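Ticket 852 - Roller blind in sorting room drops by itself, two-panel table has a gap
Site: Crichton, ground floor
Opened by: Nilmini Abeysekara
Assigned to: Erhan Dönmez
Priority: Low
Status: Closed

Nilmini Abeysekara wrote:
The white roller blind over the sorting table won't stay where I put it. I pull it to the height I want, let go, and within 10 minutes it has crept down by a hand's width. By the afternoon it is on the table and pushing things off the back. Yesterday it took a pair of reading glasses with it. Also, the seam across the table has opened up on the window side. Small screws go into it and I have to fish them out with a card.

Erhan Dönmez wrote:
Is it the blind with the bead chain or the spring one? If it's the chain, check whether the chain clip is still on the wall.

Nilmini Abeysekara wrote:
Chain. Clip is there but it spins on its screw.

Erhan Dönmez wrote:
OK, that's half of it. The other half is probably the clutch at the chain end. I have one Vedov clutch in the store that should fit a 40 mm tube. Will come by Sunday, February 1, 2026, when the room is quiet. Please leave the window side of the table clear if you can.

Erhan Dönmez wrote:
Visit notes.
- Took blind down. Tube is 40 mm, so the Vedov part fits.
- Old clutch worn smooth on one side. Replaced.
- Wall clip: plug was loose in the plaster. New plug, longer screw.
- Table: the bolt under the seam had backed out. Tightened it and the panels pulled together. You can still see the line, but a card no longer goes in.
- Ran the blind up and down 20 times. No slip.
- Set the bottom bar to stop just above the far edge of the table.

Irfan Pasaribu wrote:
Can the stop be set higher? We get a lot of glare off the tabletop and I do want the blind down, but the boxes with the lid folded back need room behind them.

Erhan Dönmez wrote:
It can, it's one turn on the limit screw. Use it for a few days first and tell me. If the bar touches the lids I'll raise it.

Nilmini Abeysekara wrote:
Back in use, with the lost property from the Skornaneo lockers laid out.

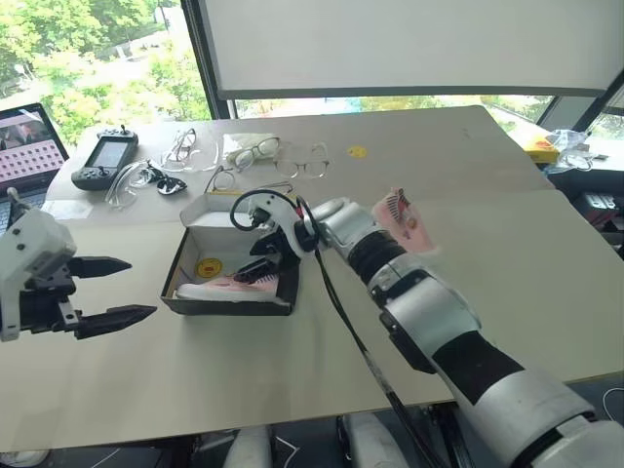
Blind and table after the repair. Glasses at the back, shoe box in the middle with the lid open.

Blind has held its height since the visit. No screws lost in the seam either. The bar is fine for me where it is.

Irfan Pasaribu wrote:
Fine for me too, leave the stop alone. Less glare on the lenses, which helps when I'm checking them for scratches.

Erhan Dönmez wrote:
Good. Old clutch thrown out, one replacement on order from Coltero for stock. If the chain starts to feel stiff, don't force it - reopen this ticket. Closing.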